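Bukerska Tillon stream turbine

Home / Water / Small turbines / Tillon

Rated output: 800 watts
Minimum fall: 2 metres
Weight: 43 kg without pipe
Longest cable run: 100 metres
Finish: green, or a slightly different green
Availability: made to order

The Tillon is a small water turbine for people who own a stream, or have the use of one, and have spent enough wet evenings looking at it to feel it should be doing something. It takes water in at the top, turns a wheel, and lets all of the water go again at the bottom. What you get in between is electricity, in modest and very steady amounts, day and night, for as long as the stream keeps its side of the bargain.

We should say early on what 800 watts means, as it is the first thing people ask and the thing they are most often disappointed by. It won't run an electric shower. It won't run a kettle, unless there is a battery between the two. It will keep a fridge, a freezer, the lights, the router and a sensible amount of television going, and at three in the morning, when you want none of those things except the fridge and the freezer, it will quietly fill the battery. Water works nights. We have yet to find a roof panel that will.

The rated figure is also what the machine makes when everything is right: full flow, good fall, clean screen. In June, in a stream that has gone down to a trickle and a few annoyed-looking stones, it will make less, and it may make nothing. If your stream dries up in summer the Tillon will still work well in winter, which suits most households better than the other way about.

Where it goes

You need a fall of at least two metres between the place where the water comes in and the place where the turbine sits. This is a vertical measurement. We get a good many enquiries from people with a lovely long flat stream, and we have learned to break it to them gently. More fall is better. With a low fall you need a lot of water, and with a high fall you can manage on surprisingly little, so a steep and unimpressive ditch will often beat a handsome river.

The turbine sits on a concrete pad (not supplied, it would cost a fortune to post) above the highest level the water reaches. Ask a neighbour what that level is. Then ask an older neighbour.

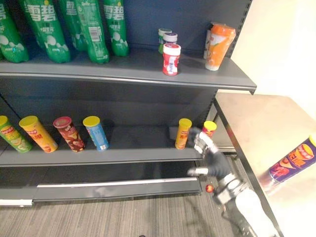 Green soda bottles on the upper shelf.

What comes in the crate

The turbine and its housing, the intake screen, the controller, the dump heater, the fixing bolts, a spanner that fits the fixing bolts, and the manual. The manual was rewritten last year by Bo-ram Hwang after she tried to install one using the old manual. It is now longer, and the drawing of the intake is the right way up.

Pipe and cable are not included. Every site wants a different length and we were tired of guessing. Your pipe supplier will need the distance, the fall and the flow, and our survey form gives you all of them in the order they'll ask for them. Please don't be talked into a narrower pipe to save money. Water rubbing along the inside of a pipe loses its energy before it gets to the turbine, and you will have paid for a green box that hums.

The screen

Leaves are the enemy. The Tillon's intake uses a sloping steel screen with the bars running downhill, so most of what lands on it slides off over the back and goes on its way. Most, we said. In autumn you will be walking up to the intake with a rake, possibly in your dressing gown, and it is as well to decide beforehand whose job this is.

The gap between the bars is fine enough to keep fish out of the pipe
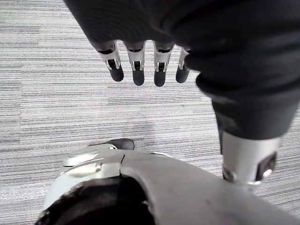 and the edges are rounded off, at the insistence of Dong-geon Yeo in our workshop, who ran his hand over the first batch and made his views known. You can lift the whole screen out without tools. It drops back in only one way round. The previous model, the Pinto, could be refitted upside down and quite often was.

Noise

Inside the housing there is a spinning wheel and falling water, so it makes a noise. Most of it is water. Standing next to the machine you can hold a conversation, and from a short way off you'll hear the stream and have to take the turbine on trust. If it starts to whine, the bearing wants grease. If it starts to rattle, something has got past the screen, and you should shut the valve before going to find out what.

Permission

You will probably need it, and you should ask before you order. Taking water out of a stream, even when you put all of it back a little further down, is a matter your environmental regulator likes to hear about in advance, and the local planning office may want to be told as well. The forms were plainly written with much larger machines in mind. You will be invited to describe your dam. We can send drawings and a flow diagram to go with the application, but we can't apply for you, and we can't make it go any faster — we have tried both.

If somebody downstream has been using the water since their grandfather's day, have a cup of tea with them before the letter from the authority arrives.

Looking after it

Clean the screen as needed. Grease the bearing on 1st May every year, or on any other date you can be trusted to remember. Look over the cable where it leaves the housing, as mice like it there. The wheel itself should be checked for wear when you grease the bearing, especially if your stream carries a lot of sand. Spare wheels, bearings and seals are kept in stock. Spare spanners are too, and they sell better than any of them.

We lend out a demonstration machine at Brallden, on a stream that is frankly nothing special, and visitors are welcome to come and listen to it by arrangement.
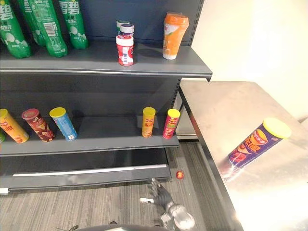
Jörg Lammers writes that his Tillon has run since he put it in, apart from the week of the big leaf fall, and that he wishes he had bought the wider pipe. He adds that the controller's display is too bright for a cupboard next to a bedroom, and that he has put tape over it.

The display can be dimmed. Hold down the left-hand button until it beeps, then press it again. It's in the manual, near the back.

Ordering

Send us the survey form with your fall, your flow and the distance to the house. Bok-nam Do reads every one of them and will tell you plainly if your site isn't worth the money. Delivery is to the kerb. It takes two people to lift the crate, and the driver isn't one of them.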